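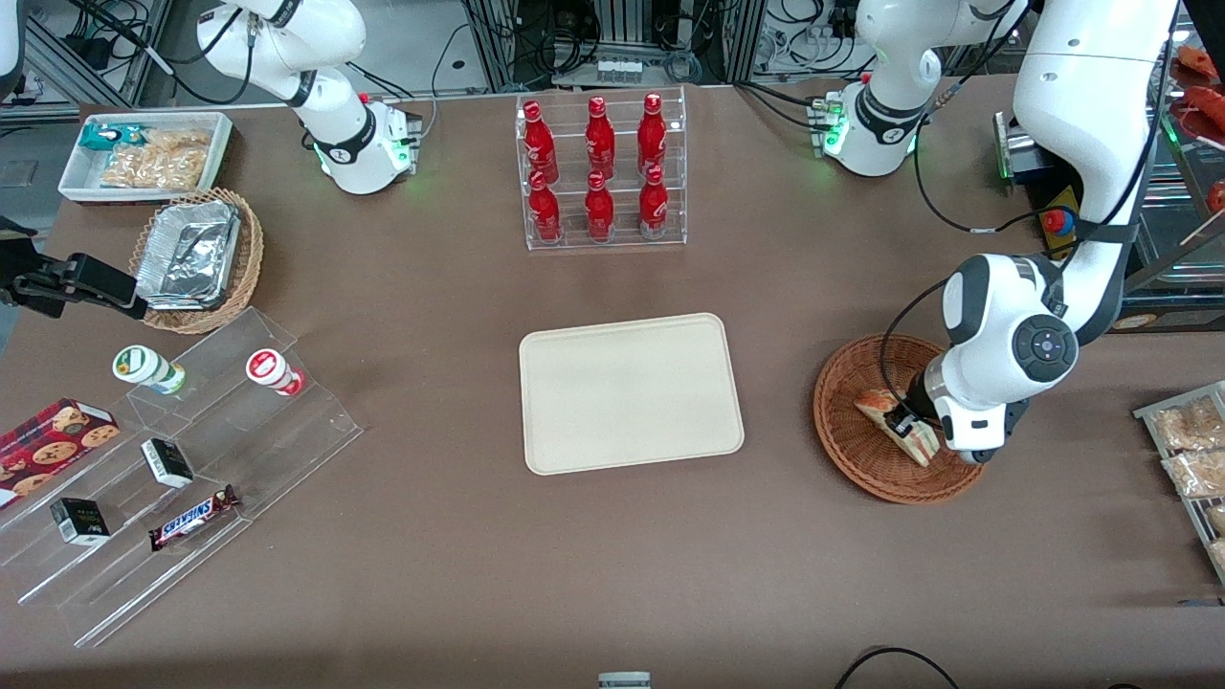
Grab-and-Go Snack Table: Weekly Safety Checklist, with Comments
Olden Community Hall, Kenwood Room
Checklist kept by Iqra Dogar. Comments by Iqra unless marked K.K. (Kumudini Kanagaratnam).

Please go through this before the first tray of the day is filled, and once more at the changeover. Mark each line OK, FIX or N/A, and if you mark FIX do write a few words beside it, even if you think the next person will see the trouble for themselves. We serve up to 200 people on a busy day and I'm rarely standing next to you when you have a question, so the comments are my way of being there.

1. TABLE AND TRAYS

1.1 Tabletop wiped with sanitizer and left to air dry. OK
Please let it dry by itself. I know the dish towel is right there and it's very tempting!

1.2 Big cream tray washed, dry, and free of chips along the raised rim. OK
This is the tray each order gets put together on, so it goes in the middle of the table and starts out with nothing on it. I run a fingertip along the rim and around all the rounded corners. The old one from Ormsby had a chip you could feel long before you could see it, and we used it for most of a summer before anyone told me.

1.3 White snack tray sits flat, packets inside the edges. OK
Any bag that has popped or has a pinhole goes in the trash, including the crunchy ones that still look perfectly nice.

2. DRINKS

2.1 Two-tier bottle rack steady when nudged. OK
A gentle nudge, please, with your other hand behind it. The back row of Cokes stands higher than the front, and if the rack is going to wobble, it'll be that upper row that shows you.

2.2 Acrylic rack and stepped shelf checked for cracks. FIX
Hairline crack at the bottom of the spare shelf, the one in the cupboard, so please don't swap it in. The one we have out on the left is fine. K.K. is looking into a replacement from Flesilley, where we got the first two.

2.3 Yogurt drinks: dates checked, lids sealed, limit of 30 minutes out of the refrigerator. OK
Our house rule, and a strict one. We lay the little bottles on their sides on the step, so look at the lids as well as the dates. A lid that has lifted even slightly will let you know all over the shelf.
K.K.: Bring out a few at a time and go back for more. It's a short walk and you'll be glad of it by 3 p.m.

3. SANDWICHES AND FOIL CONTAINERS

3.1 Every sandwich fully wrapped, label with time and allergens. OK
Clear plastic, closed all the way around the triangle. If a corner is poking out, it doesn't go in the basket. Lift them by the wrapped middle and they keep their shape much better than when they're pinched at the point.

3.2 Foil lids crimped all the way around. OK
Stack the containers in the oval basket so that they sit inside it comfortably. When they start to lean, begin a second stack in the kitchen instead.

3.3 Nothing unwrapped in direct contact with wicker. OK
This has been the rule since we opened, and I still find the occasional stray cookie.

4. BASKETS

4.1 Empty each basket completely before inspecting it. OK
I do mean completely, liner and all, and then set it down on a clear surface in good light. Crumbs like to gather where the weaving starts, and you won't see them from the side.
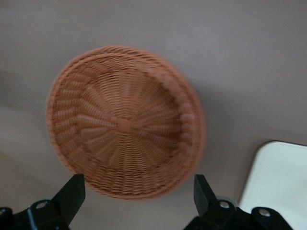

Olden Hall Kitchen Notes, Issue 30, page 4

4.2 Center hub firm, no loose or lifting strands. OK
On the round baskets all the spokes run out from one small disc in the middle, so press there first with your thumb. If the disc gives, set the basket aside with a tag on it.

4.3 Gaps between strands brushed clean, working from the center toward the rim. OK
A soft, dry brush does nicely. I tried a damp cloth for months and only managed to push things further into the weave.

4.4 Rolled rim smooth all the way around, no sharp ends. OK
Go slowly here, with bare, clean hands before you put your gloves on. A snagged glove is a nuisance, and a torn bit of one in the food is a good deal worse.
K.K.: I'd add the outside wall under the rim too. I caught a splinter there in September.
Added, thank you - see the new line on the back of the printed sheet.

5. BEFORE YOU SIGN

5.1 Walkway in front of the table clear. OK
5.2 Hand sanitizer filled. FIX
Down to the last of the 500 ml bottle. Refills are under the sink, behind the paper cups.
5.3 Sheet initialed and put back in the blue folder. OK

Next check at the changeover, K.K. to initial.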